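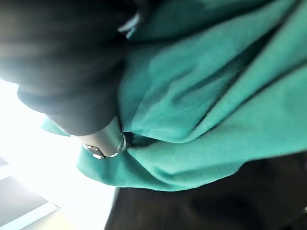
Lejla Gashi had until four to decide between the Marinho arm and the Iveria. The Iveria was cheaper by 15 percent, and Pretosari Linen had never spent that kind of money on anything except the roof. She read both quotes again at the end of the bench. The Marinho had the green cloth now, a thick fold of it bunched up tight against the metal fitting, the rest lying over the black. She wrote "fleece, bunches" on the back of the quote and underlined it.

"What does a spare fitting cost?" she asked.

The salesman looked it up. He had to scroll for a while.

"And how long to get one?"

"Up to 30 days. It ships from Nenden."

She wrote that down too. In June they had two hotel contracts starting, and a month without an arm meant paying people overtime to fold by hand. She added a line to the budget for two spares. That put the Marinho over what her brother had agreed to.

She called him from the loading dock.

"Is it better than the other one?" he said.

"I haven't seen the other one do fleece."

"Then go see it."

She went back in and told the salesman she would not be signing at four.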